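News > Around the Branches > Toy Library

The toy library at Bultier turns out its cupboards

If you haven't been up the back stairs at Bultier lately, go! The toy library has been re-sorted from top to bottom, and it's a joy to walk into. Every puzzle, tea set and marble run has been pulled out, wiped down, checked against the catalogue and given a proper home, and the catalogue now stands at 1,359 items, which is a lot of toys for a room that used to be a tax office.

The big change is how things are arranged. We used to shelve by age, and plenty of families told us it made them feel a bit awkward (an older child who loves a rattle should be able to borrow a rattle). So now it goes by what you do with the toy: building, pretending, sorting, making noise, getting outside. The noise shelf is right beside the door, and has been very popular with everyone except the reading group downstairs. Sorry, reading group.

Loans are still three weeks and you can take up to three toys per card. Bags with drawstrings have replaced the old ice cream tubs, and each one has a laminated tag listing what should be inside. Please count the pieces before you bring them back, and if something has gone under the couch for good, just tell us. There's no fine. We have a drawer of spare parts going back years and there's a fair chance we can match it.

Clornia branch is getting a share of the goodies too. Thirteen boxes went across in February, mostly dress-ups and train track, and you can now return a toy to either branch no matter where you borrowed it.
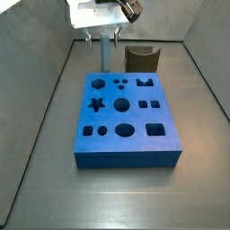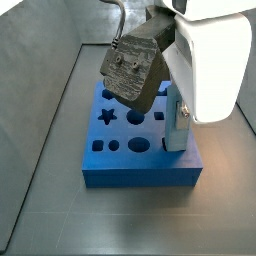 The sorting shelf is my own favourite, and I'll happily talk your ear off about it. Little ones will post the same piece fifty times over, and then one day they stop, turn it in their fingers and have a think before they try. It's lovely to watch, and you don't need to help nearly as much as you'd expect. If your child has already mastered the circle, try a board with more to choose between, where a star or a hexagon has its own spot as well. Saying the colours and names out loud while you play is good fun too, in whatever language you speak at home. Old wooden posting boxes are always welcome as donations, lids or no lids, and so are jigsaws with every piece present. Drop them at the Bultier desk any time after 10 am. Soft toys we can't take, sadly, as we've nowhere to wash them.

Contact the newsletter desk | © Bultier and Clornia Libraries | Back to top

We use cookies to remember your branch and your reading preferences. Accept | Manage settings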